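Workshop tips: looking after a hand-held gripper

Notes from Seren Pritchard for anyone who takes a gripper out of the Barthorpe cupboard. Last changed September 24, 2023. They cover the white Vullitz hand units. The older Duda ones have a different finger mount and their own sheet.

## Before you start

- Wash and dry your hands. Hand cream gets into the trigger and goes sticky.
- Check the label on the base of the handle against the log. If the last line in the log says "stiff" or "slow", read what was done about it before you use the unit.
- Squeeze the trigger fully and let go ten times. It should come back on its own each time.
- Wipe the lens with a dry lens cloth. If there is a greasy mark, breathe on it and wipe again. Keep kitchen roll away from it, as it scratches the coating.

## Cleaning the fingers

The ribs inside the finger housing hold on to everything. Crumbs and bits of fruit skin are the worst, and dried juice sets like glue.

1. Switch off and take the battery out.
2. Brush along the ribs with a soft toothbrush. Going across them just pushes the dirt down.
3. Dampen a cotton bud with warm water and a drop of washing-up liquid, and run it down each groove that still looks dull.
4. Go over them again with plain water, then leave the unit on its side on a tea towel for 50 minutes.
5. Squeeze the fingers shut and look through the gap at a lamp. The strip of light should be even from top to bottom.

No white spirit and no bleach. Peter Malý used a citrus degreaser on one in February and the ribs went soft at the tips. We had to fit a new pair.

## Grilles and slots

Dust builds up behind the slotted grille. Use the small vacuum with the brush end, on low, held a finger's width away. Compressed air drives the dust inwards, where you then have to take the shell off to get at it.

The small slot on the other side only needs a dry brush. Don't poke anything into it.

## Stiff trigger

Nearly always the pivot pin. Take out the two screws on the handle, lift the trigger and wipe the pin clean. One drop of light machine oil is plenty. If it squeaks afterwards you have probably put the washer back upside down, so open it up and turn it over.

We re-oil at every 2,000 squeezes, going by the counter in the settings menu. Unit 3 was on 1,309 when I last looked, so it can wait.

## Setting the grip

Do this after any cleaning that involved taking the fingers off.

1. Clear the table and put one item on it. A cucumber is good, firm enough to hold and soft enough to show a mark.
2. Start with the tension dial at 52. Both fingers should touch the skin together.
3. Pick it up by the middle, hold for a slow count of five and put it down again.
4. Look at the skin. A dent means the tension is too high, so turn it down two and try a fresh spot.
5. If it slides out, turn it up one at a time. Wipe the skin first, as cucumbers are often wet from the fridge and any grip will slip on that.
6. Turn the item to lie at a slant and try again from where you stand. A setting that only works straight on is no use to the next person.
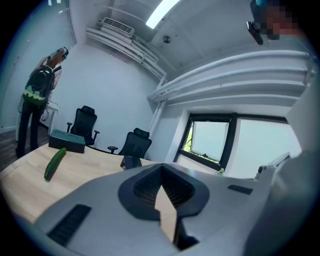
## Putting it away

- Leave the fingers open. Stored shut, they take a set and won't close evenly.
- Battery out and on the shelf, with the contacts facing up.
- Handle down in the foam, lens cap on.
- Write the tension number in the log, even if you didn't change it.
- Used vegetables go in the food bin. Please don't put them back in the fridge.

## Spares

Finger pads, pivot washers and handle screws are in the drawer marked Telia. The screws come in two lengths and the long ones will crack the handle, so hold the new one against the old before you fit it. When you open the last packet of pads, put the empty wrapper in my tray and I'll order more.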